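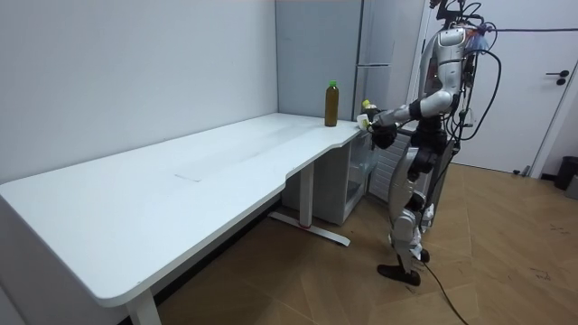
Long white desk, hand closed on a small white object.

Another artist biography on my bedside table, another first chapter about the gifted child. Drew on the walls at four. Teacher wept. You know the one. I'm sick of it.

Just finished the new life of Waltraud Stüber, the printmaker. Well, finished. 145 pages before she pulls a single print worth looking at, and most of that is guesswork about her mother. Then her 22 years in the shop at Wendt, inking plates for other people, get one paragraph. One! That's the part I wanted. What did she ink? Who for? What did she get paid, and did she hate it?
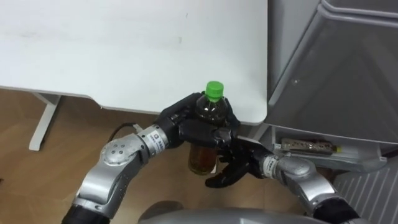
Mareike Ostermann reviewed it kindly and said the early years "explain the colour." Do they? I think the shop explains the colour. Ten hours a day mixing somebody else's green and you get fussy about green. Harish Srivastava made the same point in a talk at Estell in September, to a half empty room, and I wish he'd write the book insted.

Apprentice work is dull on paper, I get that. Ledgers, bills, a row over rags. But old painters and printers mostly learned by copying, for years, and biographers skip it like it's the ads. We end up with kids thinking they've missed thier chance at 12.
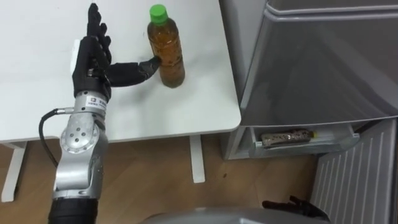 Black hand at the bottle, thumb out.

Chepkoech Shemweta's little book on the Drarka engravers does it properly. 90 pages, no childhoods at all. Starts at the bench, stays there. Cheap paper, awful cover, margins too tight. Read that one first. Borrow the Stüber from the library and start at chapter six.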